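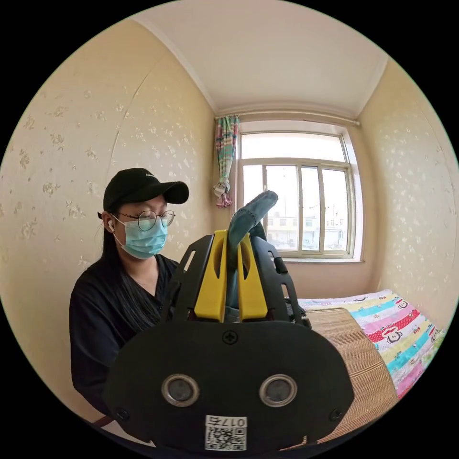
Small bedroom, Unit 903. Cap, glasses and disposable face mask worn.

Holora Residential Services
Skernine House
Bedroom Safety and Condition Checklist
Form 245

Unit: 903
Room: Small bedroom
Inspection date: 15 Jan 2019
Inspector: Uwe Kettler
Type of inspection: Routine, occupied unit
Previous inspection: November

Results are entered as Satisfactory, Needs Attention, Not Satisfactory or Not Applicable. A comment is required for every result other than Satisfactory and may be added to any item. Items marked Not Satisfactory are passed to the Building Office on the day of inspection. The resident receives a copy of the completed form.

Section A. Access and personal protection

A1. Resident given written notice of the inspection
Result: Satisfactory
Comment: Notice was delivered under the standard procedure. The resident confirmed receipt by telephone and asked that the closet be inspected last. This was done.

A2. Face covering worn by persons working in the room
Result: Satisfactory
Comment: A disposable mask must cover the nose, mouth and chin and be held by both ear loops. Masks are required in all bedrooms on this floor while dust from the hallway ceiling repair is being cleared.

A3. Long hair tied back or covered when working near moving parts or at floor level
Result: Needs Attention
Comment: Hair was worn long and loose under a cap. A cap alone does not meet this item. Hair ties are to be added to the supply box at the floor desk.

A4. Earbuds and headphones
Result: Needs Attention
Comment: A wireless earbud was worn in the left ear. Building rules allow one earbud at low volume for seated or light work. Earbuds are to be removed during alarm tests and whenever furniture is moved. The rule was read out and understood. The wording on the hallway notice is out of date and still refers only to corded headphones — see Follow-up, line 4.

A5. Eyewear suitable for the task
Result: Satisfactory
Comment: Ordinary glasses are accepted for tidying and bed making. They do not replace safety glasses for drilling or overhead work, neither of which was scheduled.

Section B. Door and exit path

B1. Door opens fully and is not blocked
Result: Satisfactory
Comment: None.

B2. Door latch and handle secure
Result: Needs Attention
Comment: The handle turns and the latch engages, but the plate on the room side has some play. Tighten at next maintenance visit.

B3. Clear path from bed to door at least 33 inches wide
Result: Satisfactory
Comment: Measured at the narrowest point, with the closet door closed. With the closet door open, the path does not meet the requirement. The resident has been asked to keep the closet door closed overnight. This is a known limit of the smaller bedrooms in this building and was accepted at the last review of the floor plan.

B4. No bags, cords or loose rugs in the path
Result: Satisfactory
Comment: The November comment concerning a loose rug is closed. The rug has been taken out of the unit.

B5. Evacuation card posted in the unit
Result: Not Satisfactory
Comment: The card shows the former assembly point. Replacement cards are held at the front desk. One was requested for this unit at the time of inspection.

Section C. Alarm, electrical and lighting

C1. Smoke alarm sounds when tested
Result: Satisfactory
Comment: Tested with the button and heard clearly with the door closed. The resident was warned before the test.

C2. Smoke alarm within service date
Result: Satisfactory
Comment: None.

C3. Outlets secure and free of scorch marks
Result: Satisfactory
Comment: All accessible outlets were checked. The outlet behind the bed was reached by moving the bed away from the wall. It should not be skipped at future inspections on the ground that the bed is heavy.

C4. No power strips joined together
Result: Satisfactory
Comment: None.

C5. Cords in good condition and not run under bedding or carpet
Result: Needs Attention
Comment: A phone charger cord was running between the mattress and the wall. The resident moved it during the inspection. The item remains at Needs Attention until checked again, as the same comment was entered in November.

C6. Ceiling light and switch working
Result: Satisfactory
Comment: The switch is stiff. Replacement is not required at this time.

C7. Portable heaters
Result: Not Applicable
Comment: Portable heaters are not permitted in bedrooms at Skernine House. The resident reports no need for one.

Section D. Bed and furniture

D1. Bed frame stable, with no missing fasteners
Result: Satisfactory
Comment: The frame is a Björklund single supplied by the building. All bolts were checked by hand. One leg cap was replaced from inspector's stock.

D2. Mattress clean and undamaged
Result: Satisfactory
Comment: Both faces and all seams were inspected. Light wear at the foot end, consistent with age. The mattress is due to be turned and the resident has asked for help with this. A second person is required for turning, and the work should not be attempted alone.

D3. Tall furniture fixed to the wall
Result: Not Satisfactory
Comment: The upper strap on the tall shelf unit had been unhooked and not reattached. The strap and wall anchor are sound. The strap was refastened before the inspector left, but the result is recorded as found. Residents may move shelf units for cleaning, provided the strap is put back the same day.

D4. Heavy items stored low
Result: Satisfactory
Comment: Books had already been moved to the bottom shelf when the room was inspected.

D5. Drawers open and close without tipping the unit
Result: Satisfactory
Comment: The second drawer runs unevenly when full. It was tested again with half the contents removed and ran normally. No repair requested.

D6. Sharp edges or splinters
Result: Satisfactory
Comment: None.

Section E. Window, air and moisture

E1. Window opens, closes and locks
Result: Satisfactory
Comment: None.

E2. Window blind cords secured
Result: Satisfactory
Comment: The cord cleat fitted after the November inspection is firm.

E3. Signs of moisture or mold
Result: Needs Attention
Comment: Slight discoloration at the lower corner of the outside wall. No odor and no soft plaster. The surface is to be cleaned and looked at again in 10 days. If the mark returns, the wall is to be read with a meter and the result added to this form. The resident states that laundry is sometimes dried in the room during cold weather.

E4. Air vent clean and uncovered
Result: Satisfactory
Comment: The vent had been cleaned with a dry cloth. A vacuum with a brush attachment gives a better result and may be borrowed from the floor desk.

Section F. Tidying and storage

F1. Floor clear enough to clean
Result: Satisfactory
Comment: None.

F2. Closet contents stable and below the top shelf limit line
Result: Needs Attention
Comment: Two storage boxes stood above the line. The resident will move them to the unit's storage locker. No load was found leaning against the closet door.

F3. Cleaning products kept in original containers, away from bedding
Result: Satisfactory
Comment: Zisevell surface cleaner, building issue, label intact. The product is to be returned to the hallway cabinet after use and not kept in the bedroom.

F4. Candles, incense or open flame
Result: Satisfactory
Comment: None found. The resident is familiar with the rule.

F5. Waste removed from the room
Result: Satisfactory
Comment: None.

Follow-up

1. Evacuation card to be replaced (B5). Front desk.
2. Door handle plate to be tightened (B2). Maintenance.
3. Wall corner to be cleaned and inspected again (E3). Inspector.
4. Hallway notice on earbuds and headphones to be reworded (A4). Building Office.
5. Shelf strap to be checked at the repeat visit (D3). Inspector.
6. Charger cord and closet boxes to be checked at the repeat visit (C5, F2). Inspector.
7. Hair ties to be stocked (A3). Floor desk.

General comments

The room is small and is kept in good order. The result under D3 is the only matter that would have warranted a repeat visit by itself, and it was corrected on the spot. The wall corner should be watched through the rest of the winter. The inspector requests that item B3 be printed with a separate line for closet door position, as the single measurement now called for leaves the reader unsure which condition was tested.

Overall result: Accepted, subject to follow-up

Inspector: Uwe Kettler
Copy to: Resident, Unit 903; Building Office; Holora records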